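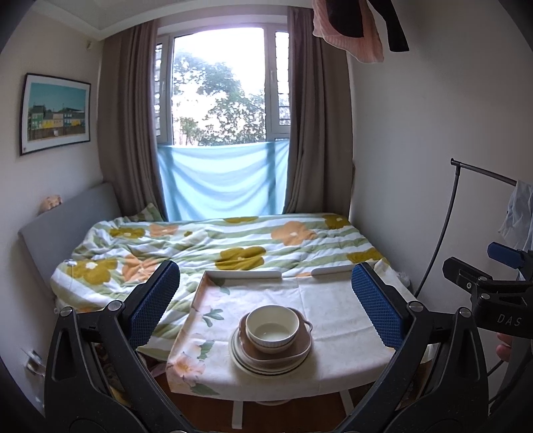

Slide 1. Table clearing task, stacked bowls and plates, gripper open.

Speaker notes: "Teaching a Gripper to Clear the Table"
Student Robotics Project, Clarska Technical College
Presenter: Edem Ankrah, student lead
Faculty advisor: Casimiro Escobar

Slide 1. Opening

Good afternoon, and thank you to the department for the invitation. My name is Edem Ankrah, and I am speaking on behalf of the second-year project group. The work was carried out under the supervision of Professor Casimiro Escobar, who will join me for questions at the end.

Leave the slide up while people find seats. Do not start the timer until the side door is closed.

The task on the screen is an ordinary one. Two bowls are nested inside a dish, and the dish rests on plates. A person would pick up the stack with little thought. Our group spent most of the academic year on tasks of this kind, and I would like to explain why they are difficult and what the students learned from them.

Slide 2. The assignment

The course asks each group to choose one household task and to collect demonstrations of it by hand. The student holds the gripper and performs the task, and a camera on the tool records what the gripper meets. The recordings are then used to train a control policy.

Three conditions were set by the faculty:
The task must be carried out in homes and not in the laboratory.
Every demonstration must be logged on the day it is recorded.
Failed attempts must be kept and labeled.

Pause on the third condition. Members of the audience from industry usually ask about it. The short answer is that the group decides later whether failed attempts enter the training set, but the decision cannot be made if the files are gone.

Slide 3. Why homes

Refer back to the first slide here if the projector allows it. A striped and flowered duvet fills much of the background. The tablecloth has a print of its own. The window is very bright. In the laboratory we work with a gray bench and fixed lighting, and our first policy, trained only on that bench, did poorly as soon as it was given a patterned surface.

Professor Escobar's advice to the group was to leave rooms as they are. Students were instructed not to change the bedding, draw the curtains or take down laundry before a session. The one exception is anything that presents a safety concern, such as a loose cable underfoot.

Slide 4. Collected material

By the close of collection in December, the group had logged 585 demonstrations in 9 homes. Each home was visited by a team of 2 students. One handled the gripper and the other kept the log.

The table on the slide gives the division by task: single plate, single bowl, nested bowls and full stack. Do not read the table aloud. Point only to the full stack row, which has the fewest entries. It was introduced late, after Mogens Hafstein proposed that the group should attempt something closer to what is found on a table after a meal.

Slide 5. Approach and grasp

Most of our discussion in the weekly meetings concerned the moment before contact. With the jaws wide open on either side of a stack, as on the first slide, the student must decide how low to go. A high grasp takes the upper bowl alone. A low grasp meets the dish, and its rounded corners give the pads less to hold.

Maximiliano Lorente wrote the grasp guideline now used by the whole class. It reads: "Approach with the jaws open, stop, settle the height, then close." The stop is short, but it made the recordings far easier to divide into stages. Sessions recorded before the guideline took much longer to label.

(If there is a question on the fingertip pads: they are textured, and the group has not compared them with other surfaces. Say so plainly.)

Slide 6. Results to date

The policy was tested on the Urnik arm in the teaching laboratory. Single plates and single bowls are handled with reasonable consistency. Nested bowls are mixed. The full stack remains unsolved, and the arm tends to take the top bowl and leave the rest.

Play clip 4. It runs without sound. Allow it to finish before speaking.

Nicanor Echevarría is preparing a second version in which the arm removes the items one at a time. The group was divided on this change, as some members felt that it departs from the original assignment. The faculty has approved it as a separate branch of the project.

Slide 7. What the students report

At the end of term each student submitted a written reflection. The comment made most often was that record keeping took more effort than programming. Several students also wrote that they had not expected to change their minds about the task after visiting the second or third home.

Read the quotation from Hafstein's reflection: "I had planned for the dishes. I had not planned for the tables."

Slide 8. Next steps and thanks

The group will present at the Flunevville student meeting in the spring, and the labeled demonstrations will be passed to next year's class. New students who wish to join should speak with Professor Escobar before registration closes.

Thank the households that opened their doors to us, and the Carretero Fund, which paid for travel and replacement crockery.

Invite questions. Professor Escobar will take those on grading and course structure – all others come to me.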